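发件人：Kyung-hwa Bae
主题：Re: 搬库房以后旧编号怎么办

> 旧编号有一部分写在箱子侧面，有一部分只在登记本里。
> 如果全部重编，以前发给各处的借阅单就对不上了。
> 能不能新旧并用一段时间？

各位好，

新旧并用我同意，但要先定下哪一个写在前面。我的意见是新号在前，旧号放在括号里，登记本和标签都照这个顺序写。Çınar 那批地图册去年就是这样处理的，到现在查起来没有出过问题。

目前清点到271件，其中有两件重号，都是 Corov 捐来的乐谱。重号的先不要改，在备注栏写“待查”，等我把捐赠清单找出来再说。清单应该在 Brovstead 那边的柜子里，十一月我过去时顺便取。
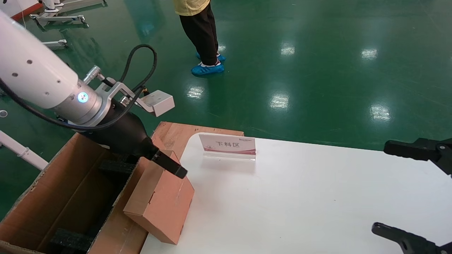 登记本的格式也想一并改掉。现在“来源”和“经手人”挤在一栏，有人写全名，有人只写姓，后面的人看不懂。建议拆成两栏，经手人一律写全名。尺寸一栏可以取消，用处不大，超过架深的物件在备注里注明就行。

关于标签纸，Stenex 的报价是1,000张起订，我们用不了那么多，但是背胶比现在的好，旧标签夏天容易翘边。我倾向于订一次，多出来的留着补贴。
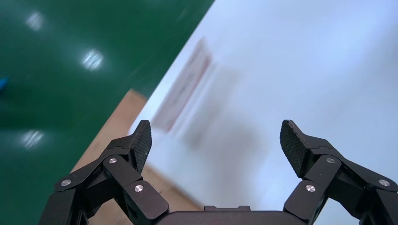 Çınar 那边回信说，标签多订没有关系，他们可以分走一半，不过希望纸面留一行空白，方便写他们自己的架号。另外他们问，借出未还的要不要也贴新标签，还是等还回来再贴。

我的答复是等还回来再贴，登记本里先把新号占住。空白行可以留，放在最下面，字号不用动。
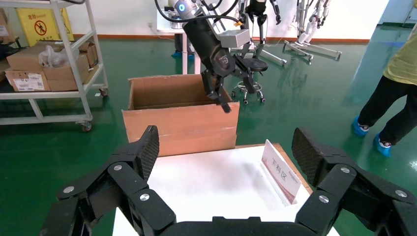 架位的命名还没有定。原来用甲乙丙丁，后来加了架子又混进数字，新来的人常常找错。我想干脆按用途叫，写“乐谱区”“地图区”“待修区”，字要大，隔着过道也能看清。做法可以参照照片里白桌上写着“下料区”的那种立牌，折成帐篷形，白底红字，换位置时拿起来就走，不用在架子上贴胶。红字印还是手写都可以，各处统一就好。

对照表我先起草，旧号、新号、架位、备注四栏，做好发到列表里。手上还有散页登记的，请扫描后发给我，原件先别扔。借阅单的旧存根也一样。

Kyung-hwa Bae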